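Cut Tulips: Your Questions, Answered With Some Suspicion
March
By Rizwan Abbasi

Does a copper coin in the vase keep tulips upright?

I doubt it. I tried it with two bunches from the Wallin stall, one with a coin and one without, and both flopped on the same evening. Clean water and a fresh cut did more.

What about the sachet of flower food?

The Plirkwood sachets promise twice the life. Mine lasted eight days with the sachet and eight without. Use it if it came free.

Do I need a special tulip vase?

Mernen will sell you one for $197. I can't see what the money buys, apart from the colour. A squat vase with a decent opening will do, though long stems lean in a short one, so trim them to suit. A dark grey ribbed one also hides murky water, and you should be a bit wary of that — change it every second day whether it looks bad or not.

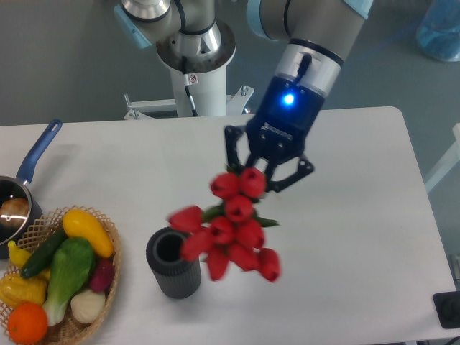
Rizwan Abbasi

Should I buy them open or closed?

Closed, with some red already showing. Sellers like to say that tight green buds last longest. Some of mine never opened at all, so I've stopped believing it.

Is it true they keep growing in the vase?

Yes, and I didn't believe this one either until I put a ruler against the stems. Cut them a little shorter than you think you should.

Can they sit on the kitchen table with the fruit?

The usual warning is that ripening fruit gives off ethylene, and that part is sound enough. Whether one bowl across the table matters much, I'm less sure. I'd worry more about the stove and a sunny window.

Does pricking the stem with a pin help?

Kavik's leaflet swears by it. I have pricked a lot of stems and favour leaving them alone.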